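Workshop Tips: When Hand-Held Grippers Start Dropping Things

Updated March 2021

If you've spent any time at a bench with a pair of hand-held grippers, you know the feeling. The packet is right there, you squeeze, it lifts an inch and then slides out sideways onto the table. Our set at the Imcombe workshop did this to us all through one long winter, and I blamed my own hands for weeks before I thought to look at the pads (I'm a slow learner, and I was rather fond of those pads). What follows is what I do now, in more or less the order I do it.

Start with something thin

A thin, bendy sheet of plastic shows up a bad grip faster than anything else I've tried. Clamp one end in the lower gripper, take hold farther up with the other one, and bend it into a good tall curve.

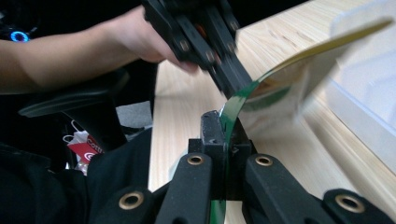
Pull gently and pay attention to your fingers. A healthy pair holds on until you decide to let go. If the sheet creeps, try it three or four more times before you take anything apart, and swap hands in case you're simply squeezing harder with your favorite one. Keep your face back while you do this, please! A springy sheet that gets away from you can whip around quicker than you'd think, and I wear my safety glasses even for a two-minute check.

Then go on to the real items. We pack snack packets into a clear container, and a packet will often behave nicely standing up and then give you fits lying flat. Go easy on the squeeze. When a grip is slipping, the temptation is to bear down, and that's how I cracked a linkage on our old Ostard pair after 474 cycles, by the tally sheet taped to the cupboard. The new linkage took until May to arrive, so that was an expensive squeeze.

While you're at it, look at where your cables run. Mine got caught on the corner of the table once and yanked the gripper right over in my hand. Leave enough slack to reach the far side of the table, but keep the loops away from your feet and your chair wheels.

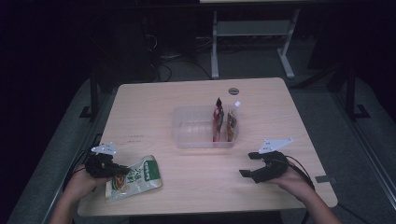 Clean and check the pads

Unplug everything first. Wipe both inner faces with a barely damp lint-free cloth and let them dry completely, and don't be tempted by the kitchen spray. Look at the corners near the mount, where chips like to start. Light scratches don't worry me, but I change a pad once a rough spot catches my fingernail. I go over ours every 120 cycles or so, and I write the date on the Van Hecke calendar by the door so I can't fool myself about it.
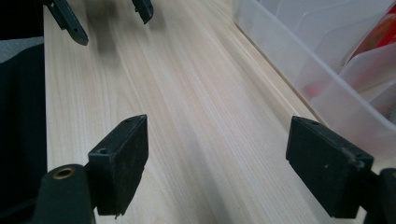

Can I replace just one worn pad?
You can, but the new one will usually grip better than its partner and the item will twist as you lift it. Change them as a pair and keep the better old one in a drawer as a spare.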